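Folding Policy Software – Working Meeting, July
Location: Gedley lab, meeting table
Start: 2:00 p.m.
Present: Ohemaa Issahaku (chair), Nneka Bashir, Hilde Dekker, Evelien Wouters (minutes)
Apologies: Úna Madigan

1. Minutes of the previous meeting
Approved with one correction. Under item 4, "gripper width" should read "commanded gripper width."

2. Trajectory import
Bashir reported that the importer in Cikach now reads two-hand towel sessions directly. Left and right streams are matched on the device clock, then resampled. Sessions with a clock offset above 8 ms are rejected and written to the error log with the offset value.
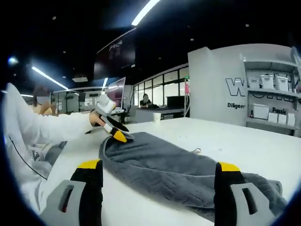
Dekker asked whether rejected sessions could be recovered by matching on finger closure events. Bashir said this works when both hands close on the fabric at nearly the same moment, but gives false matches on single-hand pinches. It will be added behind a flag, default off.

3. Pose tracking
Wouters presented the comparison between the old and new visual trackers. The new build keeps tracking through 97 percent of frames on the towel set. Most remaining losses come when the second gripper covers a large part of the view, or when the view is mostly plain table. Feature limit was raised from 600 to 2000 per frame with no change to the real-time margin on the workstation.
Issahaku asked that drift be reported separately for each hand. At present the tool prints only the mean.

4. Cloth state labels
The label set was discussed at length. Dekker wants "partly folded" split according to whether a corner is raised off the layer under it, as the planner treats the two cases differently. Bashir objected that annotators will disagree on small wrinkles. Agreed: add a "corner raised" attribute and leave the main classes alone. The Van der Linden annotation tool needs a schema update before this can be used.
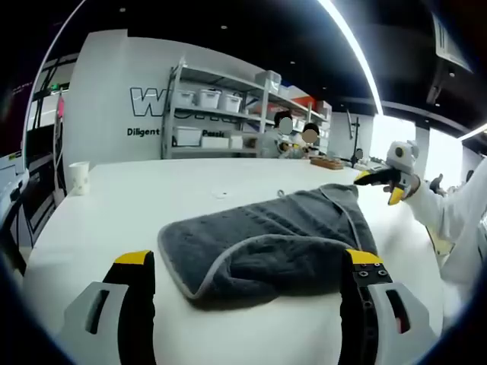
5. Planner and release criteria
The planner still selects a second lengthwise fold when the towel is already a narrow strip. Bashir traced this to the aspect ratio check, which uses the bounding box aligned to the image axes. A strip lying diagonally gives a box that is nearly square, so the check passes. The fix is to use the minimum-area rectangle – already available in the Cistier geometry module. No retraining is required. 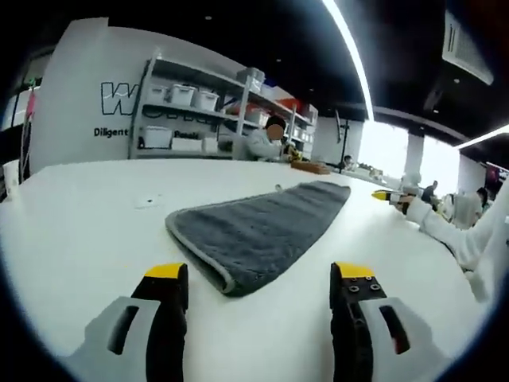 Item 5: towel folded to a long strip, lying diagonally on the table.

Issahaku stated that the release stays on hold until the corrected check has run against the full replay set. Madigan had sent a written comment asking for the lens correction to be applied before the rectangle is fitted. Accepted.

6. Actions
Bashir – closure event matching behind flag; rectangle fix in planner
Wouters – drift per hand in tracker report
Dekker – schema update and annotator note for "corner raised"
Madigan – review order of lens correction in the planner input

7. Any other business
Dekker asked for nightly replay jobs to start after 8 p.m. so that they do not compete with training. Agreed.

Meeting closed 3:10 p.m.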